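Setting up the snack table for the staff break room again, so I'm writing down how I do it. Thread, since people at the Uddale office asked.

1/ Background. We have one brown table, 20 or more people wanting a snack at 3 in the afternoon, and no vending machine. The old setup was a cardboard box with everything thrown in. People dug through it and the bottom third went stale.

2/ I took the job over in November. Precious Maglaya had been doing it before me and gave me her shopping list, which was a good list. I changed the containers and left most of the food alone.

3/ First rule is to sort by how people pick the thing up. Bags get grabbed by the handful. Bars get picked one at a time. Drinks get picked by whoever is thirsty, and those people don't want to reach over a pile of chips.

4/ Drinks go at the back, on a two-level clear rack. The back row sits higher than the front row, so every label faces out and you can see when you're down to the last couple. I put out six at a time. The rest stay in the fridge.

5/ Aluminum bottles over cans if you can get them. They have a cap, so a half-finished one can go back to a desk without spilling. They cost more. Edgardo Pascual in accounts has mentioned this to me.

6/ Bagged snacks stand in a white tray. Pack it full. A half-full tray lets the bags fall over and then you can't tell what is in there. Boxes go at the end like a bookend, and that holds the bags up.

7/ Small stuff goes on a stepped acrylic stand. Candy bars, little boxes, anything that would get lost in a basket. I turn the stand at an angle to the table, because straight on it took up too much of the front edge.

8/ The stand is from Jillari. It scratches if you wipe it with a paper towel, so use a soft cloth. I learned this on the first one.

9/ A wicker basket is fine for warm or greasy things as long as you line it. I set a foil tray inside the basket. When it gets messy you throw out the foil and the basket stays clean.

10/ Leave the middle of the table clear except for one plain serving tray. People take what they want, put it on the tray, and carry the tray to their meeting. Before we had it they made three trips each, and some of it ended up on the carpet.
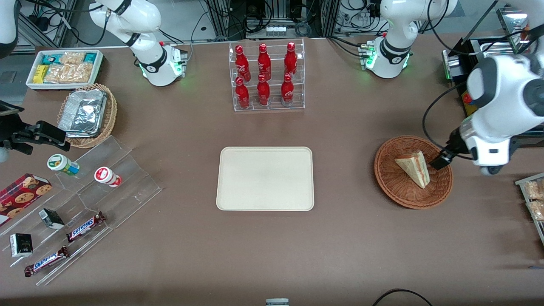
11/ How often do you need to restock a table this size? Twice a day, once before people come in and once right after lunch. The second one is short, mostly drinks and candy bars.

12/ Any beige or white tray works for the middle. Get one with a rim, even a low one, so things don't slide off when you walk. Rounded corners are easier to wipe out. I have a Rellero one at home that is the same idea with square corners, and crumbs stay in those corners forever.

13/ Money. The whole setup, containers only, came to 434 dollars. Most of that was the acrylic. The basket was the cheapest part and has held up best so far. Food is a separate budget and I'm not going to post that one.

14/ If I had to cut something I'd cut the stand and use two shallow boxes. I would keep the bottle rack. Loose bottles on a table get knocked over, and they roll.

15/ Dates. Every container gets emptied on the first of the month and I check everything, including the things that supposedly never expire. Older packages go to the front, new ones to the back. Cookies are the ones that catch me out, because the box looks full long after it isn't.

16/ Allergies. Keep things in their own packaging. I know it looks nicer poured into jars, and the Abella building does it that way. But then the ingredient list is in the trash and somebody has to ask. We have two people with nut allergies here and they shouldn't need to ask.

17/ Candy with nuts stays on the stand, away from the open tray. It's a small table so "away" is relative – but everything is wrapped, and the two of them said this was fine.

18/ Things I tried and dropped: a fruit bowl (flies), a lidded tin (people left the lid off), little printed signs for each section (they fell over, and you can see what a candy bar is).

19/ Things people keep requesting: sparkling water, more salty stuff, hot sauce. Sparkling water is coming. Hot sauce is not coming while the carpet is this color.

20/ Wipe the table last, with everything lifted off, at the end of the day. It takes me 11 minutes including putting it all back. If you only wipe around the containers you get a ring under each one, and the basket sheds a little too.

21/ Precious asked for the rack measurements. I'll get them tomorrow morning when I refill it and add them under this post.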